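Shared Calendars Should Stop Sending Reminders by Default

A reminder is an interrupt. In computing, an interrupt costs more than the instruction it delivers, as the processor must save its state, service the request and restore the state afterward. Office calendar software treats the reminder as free. My view is that the default setting for any event on a shared calendar should be silence, and that the person who wants the alert should have to ask for it.

When our office moved to a shared calendar, the default was a pop-up at 15 minutes and an e-mail at one hour, applied to every invitee. I exported the log for September. The system had issued 2653 alerts to 34 people. An event with 12 invitees generates 24 alerts whether one person needs prompting or all of them do. The load grows with the invitation list, and invitation lists are padded as a courtesy.

Bijan Zarei, who administers the system, defends the default on the ground that a missed meeting is expensive and a dismissed pop-up is cheap. The first half is correct. The second assumes that the alert is still read. I went through my own 200 most recent alerts and found that 70 concerned events I had already declined, already attended in part, or had created myself that same morning. A signal with that proportion of waste trains the recipient to close the window before reading it. Plant operators have known this about control room alarms for decades, and the accepted remedy there is to remove alarms.

There is also the matter of who chooses. The organizer of an event sets the lead time, but the useful lead time belongs to the attendee. Someone two doors from the room needs three minutes. Someone coming over from the Quintero building needs 20.

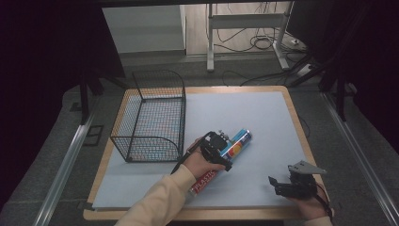
The objection I take more seriously comes from Isabelle Després, who points out that silent defaults favor people with orderly habits. A new employee who does not know the setting exists will miss something in the first week. I accept this. The answer is to ask once, when the account is created, what lead time the person wants, and to apply it to everything until told otherwise. The setting takes one screen and one stored value.

What I would not accept is a compromise in which the e-mail is kept and the pop-up dropped. The e-mail is the worse of the two. It persists after the event, has to be deleted by hand, and sits among messages that do require an answer.

Posted 11/26/07

Comments (3)

Sheldon Melnyk
The alarm comparison only goes so far. Alarms report a fault and a calendar alert reports a schedule. I agree on the e-mails though. I filter mine straight to trash.

Assunta Serra
Does the export separate recurring events? Our weekly staff meeting must be a big share of the total and everyone knows when it is.

Tzu-hsuan Chiang
Keep the pop-up, drop the sound. That would fix most of it for me.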